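Shape blocks, a striped board, and where January went

Quick one because I have to be out of the door soon and the laundry is still in the machine.

So. The blocks. A few of you asked after the December post what happened with the big toy clear-out, and whether I kept to it. Mostly. The puzzles with missing pieces are gone, the plastic farm is gone (no tears, not even mine), and the marble run went to my cousin's kids in Bavedcombe, who apparently had it all over the stairs by bedtime. Sorry, Anna. Not that sorry.

What stayed was the shape blocks. The little wooden-or-not, I-don't-care-anymore blocks that come in hearts and stars and cylinders. We have had these in one form or another for years. The first lot came from the church sale and had clearly been through a dog. Then a second lot from Skivby, when they still had the shop by the bus station. Then odds and ends out of other people's boxes. Greens that don't match other greens. I used to mind.

My problem was storage, then it was sorting, then it was storage again. I tried:

The lidded tub. Fine until you want the one at the bottom, which is always the one you want.

The cloth bag with the drawstring. Looked lovely on the hook. Every single time, the whole bag upside down on the rug.

Muffin tin. This one I liked! One shape to a cup, everyone can see. But then I needed the muffin tin.

And now, a board. Just a board. I had a striped cutting board sitting behind the toaster doing nothing – too nice for onions, too heavy to bother washing – and one wet afternoon I put it on the table and tipped the blocks out on it. And that was sort of it? Edges. The blocks have a place that is theirs and the rest of the table is not it. I don't know why it took me so long.

Benedek Deák, who taught preschool for ages and now mostly fixes bikes, told me years ago that kids play longer on a tray. I nodded and did not buy a tray. He's going to be unbearable.

Things I've noticed, in no order, typing fast:

Fewer pieces is better. I put out too many at first and it just turned into a heap and then a fight. Now a small handful goes on the board and the rest stay in the closet. Swap them when it gets dull.

Don't sort them beforehand. I was laying them out by color like a shop window, and my youngest would look at it and walk off. Mixed up a bit, she goes straight in. Lines, mostly. She's big on lines. A line of things, then another line of things next to it, and one poor block sent away to the corner by itself. I asked what it did wrong and she said it's "waiting". Ok.

The star is the favorite. The heart is second. Cylinders get used as cans of soup.

Stacking is harder then it looks with the odd shapes, which is a good thing – slows everybody down. Stars on top, never underneath.

My older one says he's past all this and then sits down with it for 11 minutes while pretending to wait for toast. I timed it because I'm that kind of mother.

Someone emailed about the board itself, was it expensive. It was a wedding present from the Ó Dubhghaill side so I have no idea, and I'm not going to ask them. Any flat board would do. I'd go for one with some weight, the thin ones skate about. Felt pads underneath if your table is precious. Mine isn't.
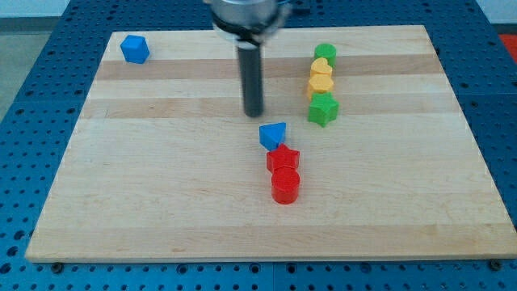
Do I need to buy a special set for sorting by shape?

Anything with a few clearly different shapes will do the job, and secondhand is fine. Check for chips and cracks, wipe them down, and leave out anything small enough to swallow if there's a baby in the house.

What else. Cleaning: damp cloth, bit of dish soap, dry them straight away, lay them on a towel overnight. I don't soak them. I did soak them once and one of the old ones went fuzzy and smelled like a pond for a week.

Clekby has a set I keep looking at, with half moons in it, and I keep closing the tab. We do not need half moons. (We might need half moons.)

Next up is the craft drawer, which I've been avoiding since before the holidays. Glue has happened in there. There's also 2 pairs of scissors stuck together and something with sequins. I'll take it out onto the kitchen floor one evening when they're asleep and report back, if I come back.

Right, washing machine's beeping. Coat, keys, gone.

Jan 30, 2023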